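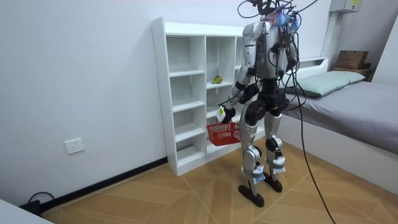
Chapter 6
Showing a Robot What to Do

6.1 Two ways to give a demonstration
6.2 Teaching by hand
6.3 Teaching by remote control
6.4 What gets recorded
6.5 Planning a session
6.6 Judging a demonstration

Before you start

You should be comfortable with joint angles and coordinate frames (Chapter 2) and with the idea of a control loop (Chapter 4). Section 6.4 uses the clock and timing notes from Chapter 5, but you can read it without them if you are willing to take a few statements on trust.

By the end of the chapter you should be able to choose a teaching method for a given task, set up a recording session, and look at a finished recording and say whether it should be kept.

Introduction

Suppose you want a robot to take a basket to a shelf, pick up one piece of fruit, and put the fruit in the basket. You could write a program for it. The program would need the position of the shelf, the height of each compartment, the shape of the fruit, the width the gripper should open to, and a path for the arm that does not hit the shelf. It would also need to know where the basket is at every moment, and a basket that hangs from a handle swings when the robot moves. Each of these can be measured or estimated. Then somebody moves the shelf a little to the left and much of the work has to be done again.

The other approach is to have a person carry out the task through the robot's own body while a computer records what the body does. A recording of this kind is called a demonstration. One demonstration can be played back, in which case the robot repeats the same motion whether or not the fruit is there. Many demonstrations can be used to train a policy, a function that takes in what the robot senses and gives out what it should do next. Most of this chapter deals with the second use, though Section 6.2 starts with playback because it is easier to follow.

People sometimes expect the teaching part to be the easy part. In practice it takes up a large share of the time on a project. Robots are slower than arms of flesh and bone, grippers have no skin, and the person in control often can't feel what the robot is touching. A task that takes you four seconds at home may take a trained operator 30 seconds through a robot, and a new operator a good deal longer than that.

6.1 Two ways to give a demonstration

In hand teaching, also called kinesthetic teaching, the teacher holds the robot's arm and moves it. The motors are set so that they hold up the weight of the arm but do not resist being pushed. The sensors in the joints record where the arm goes. Nothing has to be translated from the teacher's body to the robot's body, and the teacher can feel it when the gripper meets the edge of a shelf.

In remote teaching, or teleoperation, the teacher stands or sits apart from the robot and moves something else: a joystick, a pair of handheld controllers, a small copy of the robot's arm, or a suit or set of gloves that tracks the teacher's own limbs. Software turns those motions into commands. The robot moves under its own power, as it will when it later works alone.

Neither method is best for everything. Hand teaching suits a single arm bolted to a table. It becomes awkward with two arms, since a teacher has only two hands and each arm may need both of them. It is harder again with a robot on legs, because a push on the arm is also a push on the balance of the whole machine. The teacher's hands and body also get into the camera views, and a policy trained on those views may come to depend on seeing a person there.

Remote teaching keeps the teacher out of the way and works for the whole body. Its costs are delay, a loss of touch, and the time needed to train operators.

A worked case: fruit to basket

We will come back to one task throughout the chapter. The setting is a small furnished room with a cubby shelf against one wall. A two-legged robot holds a basket by the handle in one gripper. The other gripper is free. The fruit sits alone in one compartment of the shelf. The task is complete when the fruit is resting in the basket and the free gripper is clear of it.

The task breaks into five stages:

1. Stand within reach of the shelf.
2. Bring the free gripper to the open front of the compartment.
3. Close on the fruit and draw it straight out.
4. Move the fruit over the basket.
5. Lower it and let go.

Stage 3 is where most new operators have trouble. A compartment has a floor, a top and two sides, and the gripper has to enter without touching any of them. If the operator lifts the fruit before drawing it out, the back of the gripper can strike the panel above. Stage 4 looks simple, but both arms are now in use. The basket arm has been held still for the whole demonstration, and an operator using handheld controllers will often let that hand drift down without noticing. The basket then sits lower than it did at the start, and the fruit is released from too high.

The operator manual written for the Platum project deals with this by adding a short hold between stages 4 and 5. The operator stops, checks both hands, and then goes on. Halvard Wikström, who wrote that section of the manual, set the hold at one full breath. He found that operators who were told to wait a second did not wait at all.

Exercise 6.1 asks you to write out stages for a task of your own. Keep each stage to one line. If a stage needs the word "then," it is probably two stages.

A note on cables

Robots in a teaching lab often work with cables attached. A cable can carry power, so that a session does not end when a battery does, and it can carry data without the dropouts of a wireless link. It also limits where the robot can go and adds a small pull that changes as the robot turns. Before each session, walk the full length of any cable on the floor. Check that it has slack, that it does not pass under a foot, and that no one will step over it during recording. If the robot will later work without the cable, write that down in the session notes, since the pull was part of every motion you recorded.

How much is enough?

There is no fixed number. In the Platum work, 72 demonstrations of the fruit task from one starting position gave a policy that worked from that position and failed when the fruit was moved over by one compartment. The group then collected 200 more with the fruit placed in different compartments, and the failures became less common. The full set for all shelf tasks came to 2888 demonstrations, of which the fruit task was a small part.

The lesson drawn in Section 6.5 is that variety has to be planned. An operator left alone will put the fruit back in the same place each time, because it is the easiest thing to do. A printed list of starting positions, checked off one by one, works well and costs nothing.

Terms introduced in this section

demonstration, playback, policy, hand teaching (kinesthetic teaching), remote teaching (teleoperation), operator, stage, hold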